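Sorting arm is coming to our returns bench, what happens to the people on it?

Asked in Work and Workplace, Toltville board

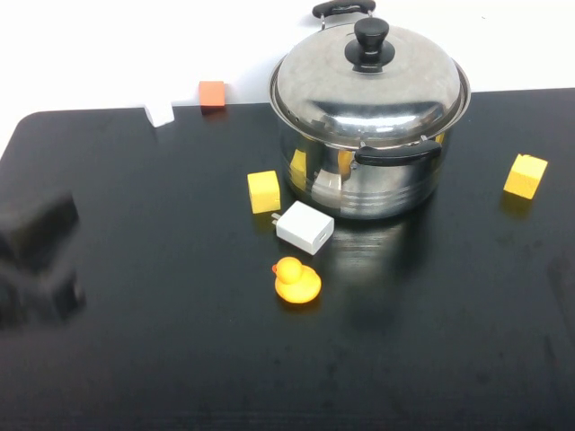
Lindsay Bolger wrote in the first comment that the arm is the easy part and the schedule is where people get hurt, so ask to see the schedule before you ask anything about the machine. I'm going to do that, but I'd like to hear from others too.

Background. I'm a bench lead at a returns warehouse for household goods. Pots, toys, chargers, sponges, whatever people send back. Everything gets dumped on a table, and a person picks it up, looks at it, and puts it in the right tote. We have 15 people on the benches over two shifts. Management has been testing a robot arm on a side table since November and now they want two of them on the day shift.

They told us no one is losing a job. What they have not told us is what the job is going to be. The trial sheet says "exception handling and supervision" and there is no pay grade next to it. Right now a sorter is paid a base rate plus a bonus for items over target. If the arm takes the easy items, my people are left with the odd ones, which are slower, and I don't see how anybody makes the bonus.

Questions:

Has anyone been through this and kept their pay the same?

Who ends up clearing the jams and faults, and do they get trained for it?

Is it worth pushing back now or waiting until it's running?

Edited to add: we are not union. The site is the one out on the Mudgway road, if that matters to anyone local.

3 answers

Answer 1 (marked helpful by 29 people)

I went through this at Kullamer, on a packing line and then on returns. Same promise, no layoffs, and they kept it. Several people did leave in the first year because the work changed and they didn't like it.

On pay. Your worry about the bonus is correct. Ours was an item-count bonus and it was useless from the first week. A sorter who used to pass through a pile of boxed chargers in a few minutes was now getting only what the arm had given up on. Shiny cookware was the worst for us. The arm would try for a lid, miss, try again, then flag it. Clear bags were bad too. So you had one person dealing with the hardest stuff all day while the count on the board said they were slow.

What we got in the end was the old bonus frozen at each person's average from the months before, paid flat, until a new scheme was written. It took a lot of meetings. Ask for that before the arms go live. Once they are live there are new numbers and everybody argues about the new numbers. Save your pay stubs and your item counts now. Print them — the old reporting screen disappeared when they changed the software and we had no way to get back in.

On jams and faults. The vendor trains two or three people for half a day and then those people get pulled off their own work every time a light comes on. At our place it was the same two on days and nobody at all on nights, so nights just shut the arm off and sorted by hand. Ask for everybody on the bench to be trained, and ask for it to be a paid step up. Also get it in writing who is allowed to go inside the guarded area and what has to be switched off first. I would not budge on that one.

One more thing I didn't expect. The bench got quiet. We used to stand four to a table and talk. With the arms in, you stand alone at the end of a conveyor with a screen. Some people liked it. I asked to move to receiving.

Push back now. They will listen more while they still need you to make the trial look good.

Answer 2

It depends on your state and your contract, so talk to a lawyer or your labor department. My cousin's plant got robots and it was fine. Everybody complains at the start.

 Comment: Which state agency deals with a bonus scheme for non-union workers? Asking because I called one and they sent me back to HR.

 Comment: No idea sorry

Answer 3

Coming at this from the other side, I'm a shift supervisor and I ran the rollout at our Skarnby building. I agree with most of the first answer but not all of it.

The pay point is right. We froze the bonus too, and I had to fight upstairs for it. What helped me was a log. I wrote down every item the arm passed back to a person for one week, with the reason. It came to 1329 items, and 103 of those were a full stop where someone had to walk over and reset it. Before that, the plan assumed one person could watch both arms and also sort. After that it didn't. If you're the bench lead you can do the same thing during your trial with a clipboard. Don't wait for the vendor's report. Theirs counts picks and leaves out the time your people spend helping.

Where I disagree is on training everybody at once. We tried that and half of them had forgotten it by the time they needed it. Train a few per shift, include nights, and rotate the next group in once the first has had some real faults to clear.

On the job title, ask for a written description and a grade before anyone signs the new schedule. "Exception handling" can mean a skilled job or it can mean standing at a chute. Ours started as the second kind. It got better once sorters were allowed to change which items went to the arm in the first place — they knew within days what it was bad at.

Two of my older sorters have told me their wrists and shoulders feel better since the change. Two others say they're bored. I don't have a fix for that. Rotating every couple of hours helps a little.

 Comment from the asker: Thank you, starting the log Monday. I asked for the schedule and was told it is still a draft. I asked for the draft.

 Comment: When you get it look at the breaks. Ours got staggered so the arm never had to stop and you'd end up eating lunch by yourself.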